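Home | Reviews | Bench Gear | Guides | Newsletter

Fivley Hand Leaders: a review from someone with two left ones

64 shares | 8 comments

The Fivley leaders are a pair of small arms you hold so that a pair of bigger arms will copy you. At $249 the set, they cost less than my chair and are harder on the back. Setup took one Friday morning, most of it spent persuading the software that left and right are different places.

Teaching a task goes like this: you do it, slowly, through the leaders, and the software records. Then you do it again. Fivley says up to 800 takes fit on the internal card, a number I admire from a distance. Juwita Wuisan put in the long shifts on our tool-sorting job and says the grips are fine for small hands. Mine cramped.

Tracking is good, and I say that grudgingly. The triggers are less so — a light squeeze and a firm one feel identical, so you learn to watch the fingers at the far end.

Two arms, one toolbox: 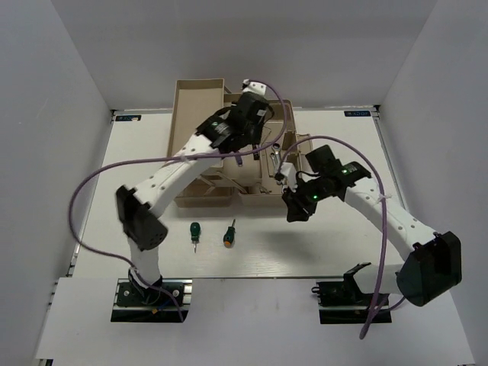
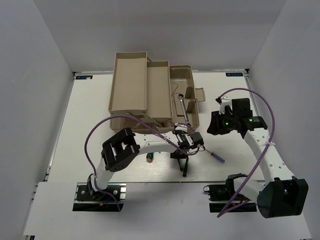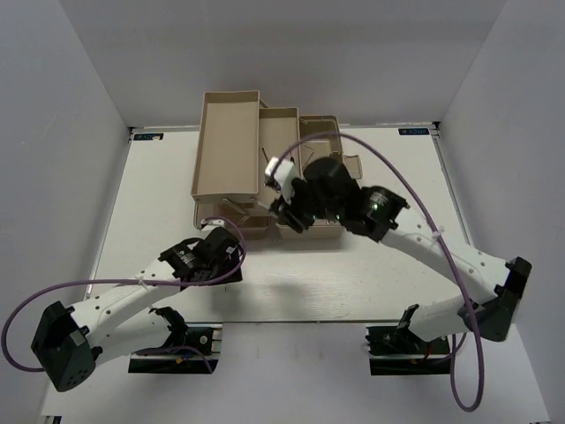 My main complaint is the wrist travel on the leaders, which runs out just before you need it. Reaching down at a flat table is easy enough. A box whose trays step up to the left, with deeper storage to the right, wants a steeper angle, and I had to stand on tiptoe to give it one. Kieran Nic Giolla, who is tall, calls this a non-issue. Four stars, or three if you are my height.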